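Fetham Paired Hand Grippers for Soft Goods Handling
Fusico Workplace Automation / Equipment / Teaching Tools

The Fetham pair is a set of two hand-held grippers used to teach soft goods handling to the Tekin packing cell. The operator wears one gripper on each hand and carries out the task at normal working height. The recorded movements are then used to prepare the cell for the same task. 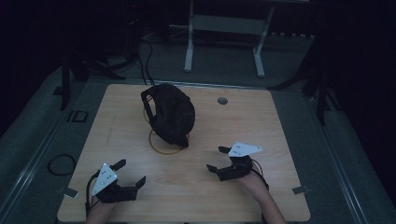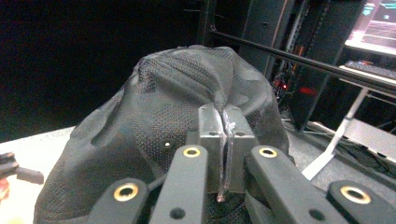 Handling trials with black fabric articles. First view: both grippers at the table, jaws open. Second view: fingertips closed on a fold of mesh fabric.

Intended use
Fetham grippers are supplied to sites that sort, fold or pack caps, pouches, bags and similar articles. These goods change shape each time they are picked up, and written programs for them have been slow to prepare. With the Fetham pair, the program begins with the people who already do the work. No knowledge of programming is required of the operator.

What changes for staff
At the Grakudness returns center, where the equipment has been in service since May, 28 packing staff have completed operator training. Each person records for part of a shift and spends the remainder on inspection, repair decisions and supervision of the cells. Repetitive bagging has been moved to the Tekin cell for the most common article types. Mixed and damaged returns remain with staff.

"The packers decide what counts as a good pick," said Saeed Sharifi, operations manager at Grakudness. "We had to rewrite the job descriptions, and that took longer than the installation. Two positions were regraded as a result."

The center recorded 1,039 accepted demonstrations in its first period of use. Demonstrations that the operator rejects are deleted and do not count toward individual output. Fusico asks all customer sites to agree in writing that recordings will not be used to measure the speed of individual employees.

Supplied with each pair
Left and right grippers
Marker plates, fitted
Cable set
Spare fingertips, one set per gripper
Operator handbook and wall card
License for 2,000 stored demonstrations

Site requirements
A fixed table with clear access from the front
A level floor
Steady lighting over the working area
A workstation for review of recordings, within sight of the table

Working time
Continuous wear should not exceed the period stated in the operator handbook. Supervisors are asked to plan a change of task after each recording block. Staff with wrist or forearm complaints should be offered review work instead.

Training
Operator training is held at the customer's site and is included in the purchase price for the first group of staff. A separate course for supervisors covers scheduling, consent forms and the handling of rejected recordings. Course content is maintained by Güven Aydoğan, head of customer training at Fusico.

Ordering
Fetham pairs are available for purchase or on annual lease. Additional storage is sold in blocks of 100 demonstrations. Sites that already operate a Tekin cell should have the cell serial number at hand when requesting a quotation.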